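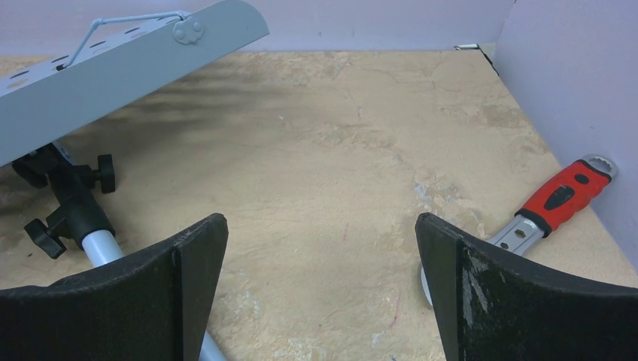 ## Bench notes: the gripper arm gets its wrist camera

February 5, 2023

Big couple of weeks on the Skilemel arm! If you haven't been in the workshop since October, you may remember it as a shoulder, an elbow and a lot of zip ties. It now has a wrist, two proper curved fingers and a little camera tucked in behind them, so we can finally look at the bench from the arm's side of things.

Chandrasekhar Nair drew the fingers. They curve in to a point at the top, and the wide gap between them is on purpose: he wants to get around awkward stuff like lamp parts and hand tools, and the old flat paddles were hopeless at that. The black finish scratches if you so much as look at it (the right one has its share of scuffs already), but we've agreed not to care until the shape is settled.

For practice objects we're using whatever is on the bench. The current favorites are the work lamp, with its perforated reflector and black clamp knobs, and the wrench with the red and black handle. Shobha Reddy loves the wrench for this. It has a ring at one end, a long silver shank with little hexagonal cutouts and a fat rubbery grip, so there are plenty of different places to aim for. The lamp is a much meaner problem. All those small holes and that thin bent wire handle give our edge-finding code fits, and a speckled tabletop does it no favors either.

Shobha has set us a target of 500 saved pictures before anyone touches the code again. We have 18 labeled so far, so there's some way to go, but labeling is easy to learn and goes well with coffee. Bring a laptop if you have one.

Still on the list:

- a stiffer bracket for the wrist (6 mm plate, if we can find an offcut)
- 20 more M3 screws, the short ones
- a longer camera cable, please, the present one tugs when the elbow straightens

Chandrasekhar's finger files are in the shared folder under "Tekleab", the name we gave this version. If you print a set, try a softer filament and tell us how it grips!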